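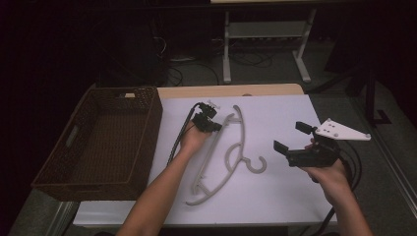
Bench 2, paper down, gray hanger and wicker basket.

28 December 2018
Demetrio Nieto, Britville workshop

Dye fastness, Hunalon lining cloth, second round. Continues the entry on the first dye lot.

Cut 12 strips from the Barnow roll, all along the warp, and kept the selvage out. Last time two strips had selvage in them and the edge took up more dye than the body, so those readings are struck from the table. Marked each strip in the corner with laundry pen. The pen bleeds a little in warm rinse water but stays legible.

Bath was 200 g of water per strip, soft water from the drum. Tap water gave a dull cast on the blue in the first round and I do not want to chase that again. Salt went in before the cloth. Raised the heat slowly, held it, let it fall in the pot with the lid on. Strips 1 to 6 rinsed cold until clear. Strips 7 to 12 rinsed warm, then cold.

Rub test, dry: 100 strokes with white cotton under the small weight. No visible transfer on the cold set. Faint transfer on 8 and 11.

Rub test, wet: transfer on all strips. Cold set is worse than warm set by one step on the gray scale, except strip 3, which I would call even. Montserrat read the same strips without seeing my numbers and put strip 3 half a step lower. Her reading is entered beside mine.

The warm rinse seems to lift loose dye that the cold rinse leaves behind. That does not explain 8 and 11 in the dry test. Both came from the end of the roll nearest the core, where the cloth is creased. Possibly uneven uptake along the crease. Need strips from the outer turns to check.

Lamp counter read 1,132 hours at the start of the light test. Half of each strip is under card. Leave it alone until February.

To do: order more rub cotton, recheck the scale, ask Arrieta whether the core end was stored damp.

Comments

Esperanza Arrieta: The roll stood upright in the back store, core end down. I have no humidity reading for that shelf.

Trinidad Cabello: Which weight did you use for the wet rub? The table only gives it for the dry.

Demetrio Nieto: Same weight for both. Table corrected.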